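보낸사람: 타니르 부카리 (Tanveer Bukhari)
받는사람: 목공 살림 메일링리스트
날짜: 2004년 11월 29일
제목: Re: [목공살림] 식탁 상판 오일이냐 바니시냐

슈테판카 님, 그리고 여러분 안녕하세요.

답장이 늦어서 죄송해요. 지난주 내내 이삿짐 정리하느라 컴퓨터 앞에 앉을 틈이 없었습니다. 아직도 책 상자는 그대로 쌓여 있고요 ㅠㅠ 그래도 식탁 얘기가 나왔는데 제가 가만있을 수가 있나요!

Štěpánka Dvořáček 님이 쓰신 글:
> 다들 식탁 상판 마감은 뭘로 하세요? 저희 집에 밝은색
> 무늬목 식탁이 하나 있는데 아이들이 컵을 그냥 내려놔서
> 하얀 동그라미가 자꾸 생겨요. 처음엔 닦으면 없어지더니
> 이제는 안 없어지네요. 동네 가게에서는 Kaso 오일을
> 권하던데, 시누이는 무조건 바니시로 덮으라고 하고...
> 그리고 전체를 한번 사포로 밀어버릴까 하는데 무늬목도
> 밀어도 되나요? 집에 있는 사포는 거친 것밖에 없어요.
> 타니르 님이 얼마 전에 식탁 새로 손보셨다고 들은 것
> 같은데 어떻게 하셨는지 궁금합니다.

일단 사포부터요. 제발 거친 걸로는 밀지 마세요! 무늬목은 겉의 나무가 정말 얇아서 한 군데 오래 문지르면 금방 밑판이 나옵니다. 제가 예전 집에서 쓰던 Bartoš 서랍장을 그렇게 망쳤거든요. 모서리가 허옇게 뚫려서 결국 그 위에 천을 깔고 3년을 썼어요. 밀어야 한다면 아주 고운 사포를 나무토막에 감아서, 꼭 결 방향으로만, 힘 빼고 몇 번 쓸어주는 정도로 끝내세요. 전동 샌더는 꺼내지도 마시고요. 하얀 동그라미만 문제라면 사포 대기 전에 마른 면 헝겊을 대고 미지근한 다리미를 잠깐씩 올렸다 떼보세요. 마감층에 습기가 들어가서 뿌옇게 된 거면 이걸로 꽤 옅어집니다. 다리미 스팀은 꼭 끄셔야 해요. 저는 그걸 깜빡해서 동그라미 옆에 다리미 모양을 하나 더 만들 뻔했어요. 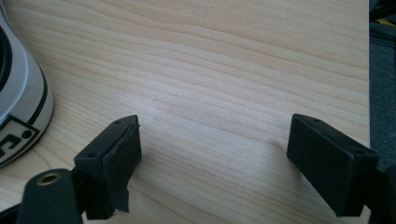

저희 식탁은 Irnero라는 작은 가구점에서 중고로 데려온 건데, 역시 밝은색 무늬목입니다. 어머니는 색이 너무 허여멀겋다고 진한 스테인을 바르라고 하셨지만 저는 이 색이 좋아서 산 거라 끝까지 버텼어요. 결도 이렇게 촘촘하고 물결치듯 지나가는데 진한 색으로 덮기는 아깝잖아요. 희미하게 옹이 같은 점이 하나 있는 것도 저는 마음에 듭니다. 아내는 볼 때마다 뭐가 묻은 줄 알고 행주로 닦지만요 ㅎㅎ 아무튼 이런 밝은 나무에 오일을 바르면 종류에 따라 색이 누렇게 올라오는 게 있으니까, 상판에 바로 바르지 마시고 뒷면 구석에 손바닥만 하게 발라서 하룻밤 두고 보세요. 저는 두 가지를 나란히 시험해 봤는데 하나는 거의 주황색이 되더라고요. 깜짝 놀랐습니다.

오일이냐 바니시냐는... 솔직히 집집마다 다를 것 같아요. 저는 수성 무광 바니시로 갔습니다. 얇게 세 번 바르고, 사이사이 고운 사포로 살짝 쓸고, 먼지는 꽉 짠 헝겊으로 닦고요. 한 번 바르고 12시간쯤 뒀는데 요즘처럼 난방을 켰다 껐다 하는 철에는 더 두셔도 됩니다. 애들이 컵을 막 내려놓는 집이면 저는 바니시 편이에요. 시누이분 말씀에 한 표! 다만 지금 상판에 원래 뭐가 발라져 있는지를 모르면 그것부터 알아보셔야 해요. 오일이나 왁스 먹은 나무 위에 수성 바니시를 올리면 방울방울 뭉쳐서 제대로 안 붙는 수가 있어요. 물을 한 방울 떨어뜨려서 동그랗게 맺히는지 스며드는지 보시고, 맺히는데 손으로 만지면 미끈하다 싶으면 왁스를 의심해 보세요.

Kaso 오일은 제가 써본 적이 없어서 뭐라고 말씀을 못 드리겠네요. 써보신 분 계시면 저도 좀 알려주세요. 오일로 가시게 되면 쓰고 난 헝겊은 절대 뭉쳐서 휴지통에 넣지 마시고 밖에 펼쳐서 말리세요. 뭉쳐두면 저절로 열이 올라서 불이 날 수도 있답니다.

아, 컵받침은 Plolow 벼룩시장에서 코르크로 된 걸 한 묶음 샀는데 13장이나 들어 있더라고요. 식구가 셋인데! 반쯤 나눠드릴 수 있으니 다음 모임 나오시면 말씀하세요. 상판 크기랑, 혹시 아시면 어디서 만든 식탁인지도 적어주시면 바니시 얼마나 사야 하는지 같이 계산해 드릴게요. 저는 30밀리미터짜리 붓이 너무 좁아서 중간에 스펀지 롤러로 바꿨습니다. 붓자국이 싫으시면 처음부터 롤러로 가세요.

타니르 드림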